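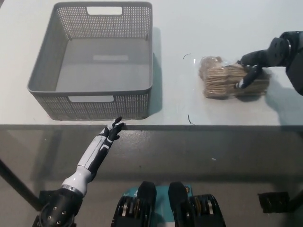 To: wutetach-practice list
Date: August 2022
Subject: Re: Clearing the table between episodes

> We're writing up house rules at Belmonte for two-arm tabletop work
> and I'm stuck on the section about resets. How strict are people
> with stray bits on the table? And do you let the idle hand hang
> wherever it likes, or does it get a home position?

Great questions, and I'm so glad somebody is writing this down! We went through the same thing at Drulton in July and ended up with a page and a half that I'm pretty fond of.

Stray bits: we wipe before every batch of 80 episodes and do a quick look between single ones. Thread and wire are what get us. A thin dark strand on a white top is very easy for an operator to miss, and it stays there in episode after episode. Our rule is that anything longer than a fingernail comes off before the next start, or else gets a line in the log. Either is fine. Silence isn't.

Idle hand: yes, give it a home! Ours is low and in front of the table edge, fingers open, and the operator returns it there before the other arm reaches for anything. We had 200 episodes from before the rule and the idle arm is all over the place in them. We kept them, but they carry their own tag.

One more for your draft, on clear bags. Wrinkled plastic throws highlights that move when the bag moves, so we write down the lamp settings whenever a bagged item is in the set. We also ask for the hand to settle on the bag before the fingers close (two beats, counted out loud if you're new). Metex has a stricter version where the bag has to be lifted clear before any sideways travel. I like it a lot for soft contents, less so for stiff ones.

Would you post your reset section when it's readable, even half done? We have 2,000 more episodes to plan and I'd happily steal from it.

Drulton bench group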